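Drawing 2081, Block and Ground
Handout for the session of Monday, March 19, 2018

Okay, so we ran out of time again (my fault, I got going on erasers) and I promised I'd type up what I was scribbling on the board. These are my notes more or less as I gave them, with the bits I forgot to say stuck in where they belong. If you missed class, read the whole thing before you start the homework, and if you were there you can skip to the exercises at the end.

The subject was one small blue cube on a blue surface. I know. Several of you looked at me like I'd lost the fruit bowl. But I love this setup! Take away the big color contrast and you have to look at value, meaning how light or dark a thing is, and value is what most of us skip when there's a nice red apple to hang on to.

Start with the word "blue." I'd like you to stop using it for the rest of the month. It covers a saturated royal blue, a navy, the color of a swimming pool floor, and that chalky stuff on the Rasow paint card I passed along the rows. Say "darker blue than the table" or "the top strip, lighter." As soon as you have a comparison you have something you can draw. A plain name doesn't tell your pencil how hard to press.

Then squint. Squint until the little stuff drops out and see what's left. With a darker block on a brighter ground you should still have two shapes when your eyes are nearly shut, and those two shapes are your first five minutes. Put them down flat, no shading, no outline if you can stand it.

Now the face of the cube. Beginners fill a face with one even tone and then wonder why it looks like a sticker. A face nearly square to you still changes from top to bottom. It may be only a bit lighter in the upper half and a bit deeper as you go down, and you'll want to exaggerate that. Please don't, or go very easy. If the shift is so strong that somebody across the room notices it before they notice the cube, pull it back. 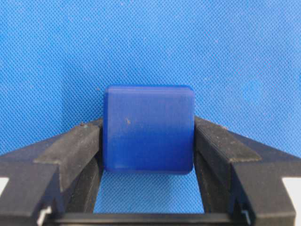 And edges, which I could talk about all day. A real molded block doesn't have the razor edges of a geometry diagram. The corners are rounded over, and a rounded edge is really a very narrow surface that faces somewhere else, so it gets its own value. Along the top it tends to catch the light and you get a thin pale strip. Draw that strip as a shape with two sides. If you draw it as a white line with a sharp pencil eraser you'll get something that looks like tape, and about half the sketches on my desk have tape on them (I say this with love, my own demo had it too).

A word on smudges and specks. Plastic picks up dust, fingerprints, tiny crumbs of whatever. Do you draw them? My rule is to leave them until last and then put in one, maybe two. A speck a little off center does a surprising amount of work, it tells the eye that there's a surface there and how far away it is. Fifteen specks and you've drawn a dirty block. Leave the faint smudges to your paper, which will supply plenty.

Black next to blue. People kept asking me why their block went pale as they worked on what was beside it. You put a strong black against a middle value and the middle value looks lighter, every time. So get your darkest dark down early, even just a patch of it, and judge the blue against that. And look at the black while you're at it! A matte black with some dust on it is a gray on top and only goes properly deep on the sides turned away from the light. If you press as hard as you can everywhere you'll have nowhere left to go.

White is the same problem turned around. A white piece near your subject will grab all the attention, so decide early whether it's in your drawing. You're allowed to crop. If you keep it, leave the paper bare there and keep the edges soft, so the block still has a chance.

Placement, quickly. With a small thing on a wide ground, where you put it is most of the composition. Dead center is fine for a study. Slide it to one side and the open stretch of ground becomes a shape of its own, and then you need to care about its tone as well – a big flat area is hard to lay down evenly, so use the side of the lead and go over it in two directions. I do mine on the Revbridge paper, which has enough tooth to hide my wobbles, but the cheap pad is fine.

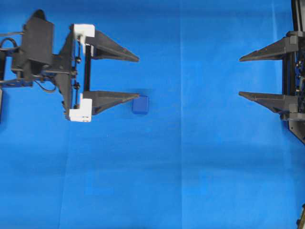 Catrin Hughes asked whether you could do all of this in color from the start, seeing that the whole point is two blues, and whether working in gray first was just an art school habit. She'd tried it at home in colored pencil and felt she could see the difference between block and ground much better that way.

Fair question, and I gave a mushy answer in class, so let me try again. Yes, you can. Catrin's color version was lovely. The trouble is that colored pencils don't get very dark on their own, so you run out of range at the bottom and end up making everything brighter to compensate. Do the gray one first, tape it up beside you, then do the color one and keep checking it against the gray. If you're dying to go straight to color, at least make a strip of five values from one blue pencil before you begin.

Homework

Do three small studies, each no bigger than a playing card, 20 minutes apiece with a timer. Any block will do: a toy, a sugar cube, an eraser. Put it on something close to its own color.

First study is two flat shapes and stop there. Second study, add the change across one face and the light strip on the top edge. Third study, move the block well off center and deal with the ground.

Write the time on the back along with one sentence about what gave you trouble. I do read those.

Reading is pages 17 to 19 in the Dambrauskienė packet, the part on close values. Skim the bit about glazing, we won't get to it until April.

If you're buying supplies, the soft Previne pencils are the ones I passed around. Get two, they wear down fast. And bring a kneaded eraser next time, please, I'm down to my last one and it's got somebody's gum in it.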